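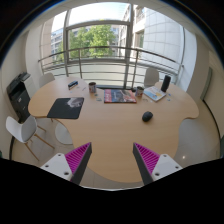
The light-wood table with the rounded edges.

My grandmother wrote letters every Saturday morning, and I've been trying to pick the habit up again since Christmas. It's going slowly! I had forgotten how long it takes to fill two sides of paper when you can't simply press a button and be done with it.

The first went to Reinhold, my old neighbour from Trernau, who moved away 6 years ago and still doesn't trust email. I told him about the bulbs, the new bakery and my poor knee – probably too much about the knee – and then worried for days that my handwriting had become unreadable.

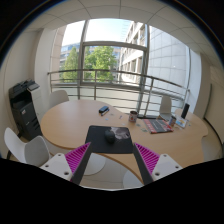 He wrote back, bless him, four whole pages in green ink, with a recipe for plum dumplings that his mother used to make (I haven't dared try it yet). I've read it so often that the folds are going soft. My next one is for my cousin in Gradinden, and I'd like to get it in the post before March.

Search this blog Go

2 comments

Maureen: I still have all my mum's letters in a biscuit tin. Do try the dumplings!

Pat W: Green ink, how lovely. My aunt used purple.

Contact | © 2026 | Back to top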